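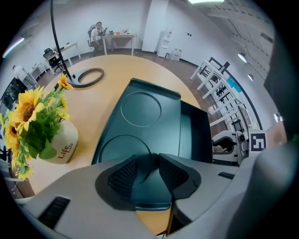
Filed under: Home, Small Rooms

I moved into the apartment on Mathebula Street in August with 1310 dollars left over for furniture and anything else the place needed. Most of that went to the table and a mattress. The table is pale wood, sort of honey-colored, and I bought it from a woman two floors down who was moving out the same week. She wanted 60 for it and helped me carry it up the stairs, so I didn't argue.

It has turned into the place where everything lands. Mail, keys, the charger I was looking for, a mug. I like a clear table and I am bad at keeping one. For the first month I cleared it every night and by breakfast it was covered again.

The tray was Priya Sorensen's idea. She had one by her front door for years and said the trick is to let the mess have an address. I found mine at Erkar, in the bin near the registers where they put things that have lost their boxes. It's plastic, such a dark teal that I thought it was black until I got it home. It's long, with two round recesses and a tall side along one edge. I don't know what it was made for. There was no label on it and the cashier had to call someone for a price.

I tried keys in one of the round parts and coins in the other. The coins worked. The keys didn't, as I have too many on the ring and they sat up over the rim and slid off. I took the storage unit key and my old office key off the ring and now the rest fit. I should have done that a long time ago anyway.

Mail doesn't go in the tray. I tried that too and it just buried everything else. Mail goes on a hook clip inside the closet door, and I go through it when the clip won't close.

The sunflowers are fake. I'm putting that in writing because two people have offered to change the water. My aunt, Delphine Lindgren, gave them to me along with the white vase, the one that says "Life" on it in dark red script. It used to be on the shelf in her hallway. She said she was tired of dusting it. I was not sure about it at first. I don't usually go for things with words on them, and I left it in the moving box for a while. Then the days got shorter and the room looked gray by late afternoon, and I got it out to see if some yellow would help. It did.

The leaves hang down pretty far in front. I bent a few of the stems back and they went right back to where they were, so I leave them alone now. Dust is the only upkeep. I take the whole bunch into the shower every so often, rinse it on cool, and stand it in the sink overnight. Delphine used a hair dryer on hers, which is faster but blew dust all over her hallway.

The lamp is next on my list. The one I have is fine for reading but the switch is on the cord and the cord goes behind the table, so I'm on my knees every evening at 6. I saw one at Fliviletti with the switch on the base for 40 and I'm going to wait and see if they mark it down. If anybody has used one of the plug-in dimmers, let me know how it held up.

I still want a rug too, but not until I've fixed the chair that scrapes.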